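Urnatach Workspace Users' Forum
Topic: Refrigerator in the shared office-workshop
Replies: 4

Nindeck_Facilities
Posted May 21, 2021
Members are invited to comment on the proposal to move the refrigerator from the back wall of the shared room to the corridor. The present position is close to the desks, and complaints have been received regarding noise. The estimate for a new socket and the carrying work is 149 pounds.

benchuser795
I wish to record an objection. The corridor is a fire route and the tenancy rules require it to be kept clear. The refrigerator has stood by the column since January without difficulty.

Romgate_Tenant
I support the proposal in principle. Those of us who work at the monitors are seated for long periods, and the compressor can be heard throughout.

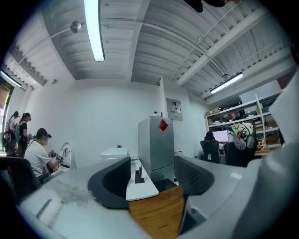 I would add that the electrical panel is on the column next to it, and access to that panel should be the first consideration. If the corridor is unsuitable, the refrigerator could be placed at the other end of the room. The red paper decoration on the upper door may remain as far as our office is concerned.

Russo_Accounts
With respect, the other end of the room has no spare socket. A quieter model should be priced before any decision is taken. Small items should also be kept off the top of the present one.

benchuser795
A replacement would be charged to all members and I could not agree to that. The existing unit is in working order. Rubber feet would cost very little.

Nindeck_Facilities
The comments are noted. The corridor option is withdrawn pending advice on the fire route. Prices for rubber feet and for a quieter model will be posted in this topic.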